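Surfaces We Put Things On: a term project on table coverings
Catherine Cairns, second-year Interiors and Materials
Report handed in Tuesday, January 3, 2023

1. What I set out to do

My project began in September with a complaint. The work tables in our building are covered in something teal, and everyone who uses them has an opinion on it. I decided to collect the opinions, look properly at the surface and then propose a replacement. Two of those went well.

Teal and pale areas of the covering:
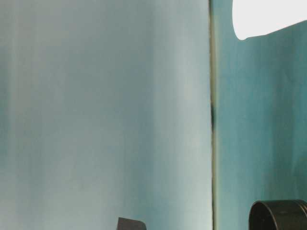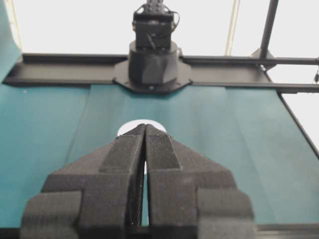
2. Colour

Teal was picked, I was told, because it is restful. I asked people to match it against a paint chart and got answers from "swimming pool" to "dentist". Part of the trouble is that the colour will not sit still. Look at it from one side and it is a fair blue-green; move your head and a stretch of it goes pale, nearly grey. I spent two afternoons trying to pick a matching chip before accepting that I would need several.

My tutor suggested I record the colour at the same time each day. I did this for a fortnight and learned mainly that our blinds are unreliable.

3. Creases

A covering that has been folded remembers it. Any fold line divides a table into panels whether you want panels or not, and people then treat them as territory. In my survey, one student called the middle panel "mine" without any sign of embarrassment.

I tried three ways of getting creases out of an offcut: a warm iron through a tea towel, a night under textbooks, and hanging it over a door. The iron was the best of them. The textbooks added a new crease, from the edge of the bottom book. The door did nothing, but it did hide the coat hooks for a weekend, and I had a note about that.

4. Replacements

I sent off for samples from three suppliers. Hokell sent a wipeable cloth in oatmeal, which showed pencil marks straight away. Quintela sent a thicker sheet that lay beautifully flat and smelt like a new shower curtain. Drendum sent a catalogue.

Covering all the tables with the Quintela sheet would come to nearly 4,000 pounds. The Hokell cloth came out at 1,025. My budget, which I had believed to be 800, was for the whole course.

5. What I would do differently

I would ask about money first. I would also write the survey before handing it out, as questions four and five were the same question, and eleven people gave them different answers.

My recommendation is to keep the teal, iron it once a term and store any spare lengths on a roll. The offcut is in the materials cupboard, second shelf, with its textbook crease still in it.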